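Search this notebook
Enter keyword Go

Fabric care bench, Sakcombe workshop
Apr 4, 2015

Pre-shrink trial on printed cottons, second batch. Purpose is to settle a wash allowance for the cutting sheets before the Susbridge order. First batch was discarded because the squares were marked with a pen that washed out.

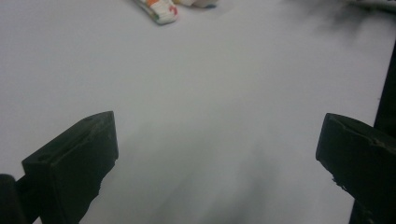
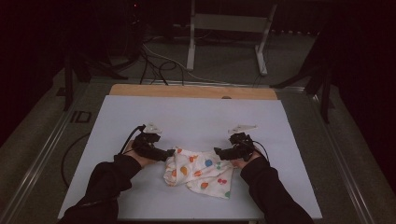
White surface in both; spotted cloth on the board in the second.

1. Samples

Cut 22 squares from the Kan plain weave, each 80 cm on a side before finishing. Edges overlocked, no hem. Marked with thread tacks at the corners and at the midpoint of each side. Split into two lots:

Lot A: 11 squares, warm wash, line dried.
Lot B: 11 squares, warm wash, tumble dried on medium.

Same detergent dose for both. No softener. Lots were washed separately, with nothing else in the drum.

2. Measuring

Lay flat, smooth from the center outward, leave to relax overnight before reading. Steel rule, tack to tack, three readings per direction. Do not pull the cloth square to make it line up with the grid. Two readings in the first batch were clearly stretched and there is no way to correct them now.

Warp and weft to be written in separate columns. The old form has only one column. Use the new form.

3. Observations

Lot A shrank mostly along the warp. Weft change was within reading error on all but one square, which had been cut off grain (tacks visibly skewed before washing).

Lot B shrank more in both directions and the edges rippled. Rippling is probably the overlock thread, which is polyester and did not shrink with the cloth. Should repeat with cotton thread before blaming the fabric.

Color transfer: none on the white test strip in either lot. Slight fuzzing on the face of Lot B.

4. To do

- Second wash on both lots, same settings.
- Check the dryer thermostat. The Wuvthorpe unit ran hot in July and this is the same model.
- Ask Kan whether the bolt was sanforized. The label does not say.
- Hold the cutting sheets until the second wash is read.

Allowance stays at the old value for now. Press only after measuring, never before.

This site uses cookies to remember your login. Accept / Settings

Recent entries
Overlock tension, polyester vs. cotton thread
Marking pens that survive a warm wash
Susbridge order: napkin sizes
Dryer log, Wuvthorpe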